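Accept cookies to keep reading | OK

Two-arm build, shared workshop. Progress to Faith Mushi, 2019-05-20

Quick one, sorry. Both hands on and wired. Finger code runs, thumb still slow. Spent 60 of the cable money.
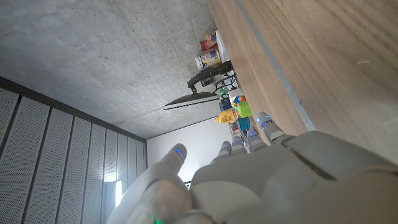

Hand open near the test objects, blue lights on.

Next is table work. Shabani wants 11 grasps per object befor July, fine by me. Wrist cable needs re-routing.
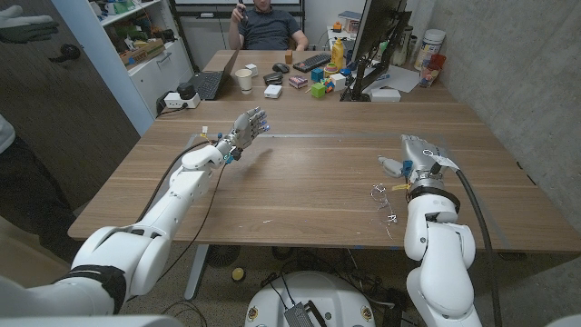

Also need a spare strap. Full costs to folow.

2 comments | 0 shares
Back to top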